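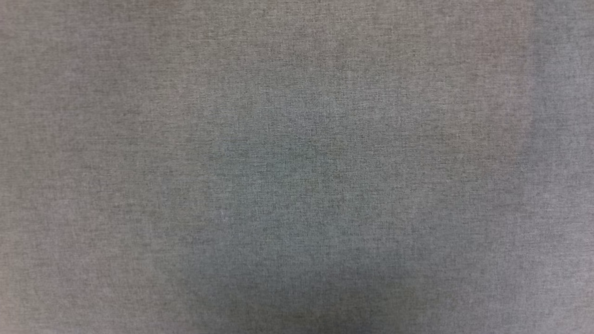 I got Bernadette Bellamy on the phone at 8 in the morning, which was her idea, and she was already two coffees ahead of me. She runs the finance side at Billus, the chip design outfit that put out its quarterly numbers last week, and I'd been bugging her for a chat since the spring (she's a good sport, she always calls back eventually).

So, the numbers first. Revenue for the quarter came in at $540 million, up from $443 million a year ago. That's a big jump for a company that most people outside the business still mix up with its own customers! I asked if she'd popped anything fizzy.

"I had a sandwich at my desk," she said. "We closed the books, I ate, and then somebody sent me a spreadsheet with an error in it."

Most of the growth came from Pirura, the low-power networking chip that started shipping to data center customers last fall. I remember writing something pretty snippy about Pirura when it slipped the second time, and Bellamy remembers it too. She read a line of it back to me over the phone, in a voice I can only describe as cheerful.

"You weren't wrong about the delay," she said. "We told people one date and then we told them another date. I would've been snippy."

The laptop side was a different story. Sales there fell 9 percent, and I wanted to know how much of that was the market and how much was Billus losing sockets to Ullby, which has been cutting prices like crazy on its entry-level parts. She took her time with that one. Some of each, she told me, and she wouldn't split it any finer, though I tried three different ways of asking.

"We're not going to chase them all the way down," she said. "There's a price where you're paying the customer to take the thing. I've worked at a company that did that, and I didn't enjoy the meetings."

I moved on to inventory, my favorite boring subject. Billus is sitting on a lot more finished parts than it was a year ago, and when I see that I get itchy, having watched a few chip companies fill up a warehouse right before orders dried up. Bellamy says the pile is nearly all Pirura, built ahead of orders already signed, and that it should shrink by October. 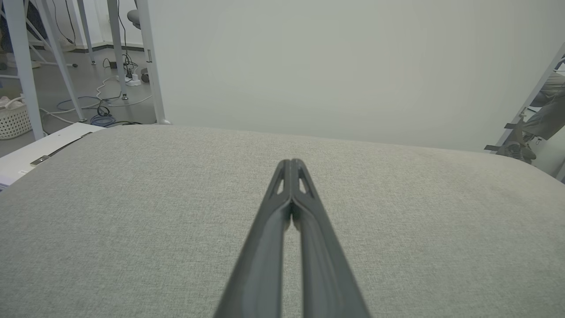

Javier, reading an early draft of this piece, wrote back that he'd want to see those orders broken out by customer before he believed a word of it, and that a signed order can be pushed out a quarter with one email. Fair point. I took it back to Bellamy, who laughed.

"He can want that," she said. "We don't name customers. But sure, orders move. We've had two move this year, one later and one earlier, and the one that came earlier was the bigger headache, believe it or not."

There's no dividend coming, in case you were hoping. The cash is going into the next version of Pirura and into hiring, mostly on the software side, where she says they've been thin for years. I asked when we'd see that next version and got a very long pause.

"I'm not giving you a date," she said. "You'll write it down."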